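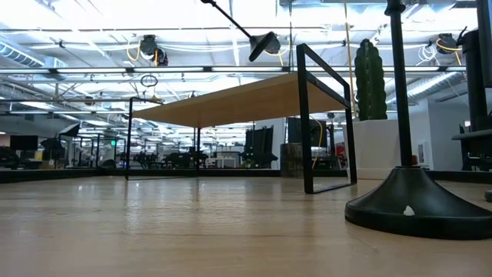

Most of the trouble in collecting demonstrations for a learning arm comes from the bench, and the bench is the one part everyone sets up in a hurry. Start with height. A little table standing on the big one, like this flat wooden top on two thin black metal frames, gives the model a second level to learn, and it also gives the operator something new to knock over. Mark where the feet go with tape before you record anything. I once did 845 episodes with a stand that wandered toward the window a hair at a time, and the policy learned to wander too.

## Before you record

- Wipe the bench. Crumbs are data.
- Route loose cables up and away from the reach of the arm, then move the arm through its full range and see which one you missed.
- Leave the ceiling lights alone all day. If somebody wants the blinds open, that's a new session with a new name.
- Put weighted stands where your elbow isn't. Your elbow will disagree.

## While you record

Stop after 13 tries and shake out your hands. Tired people make lazy grasps, and the model copies lazy beautifully.

Keep the fumbles, but label them. Kayode Wike used to delete his on the spot, and his arm had no idea what to do after a near miss except freeze - very dignified, not very useful.

Change one thing per batch: the object, the starting spot or the person driving. Four operators beat one good one. Nayara Falcão is left-handed and worth two.

## Afterward

Watch a handful at double speed the same day. A set of 2000 episodes with the gripper view out of focus takes up exactly as much disk as a good one - ask me how February went.

Name folders so a stranger could sort them. "final_new_ok" has been used.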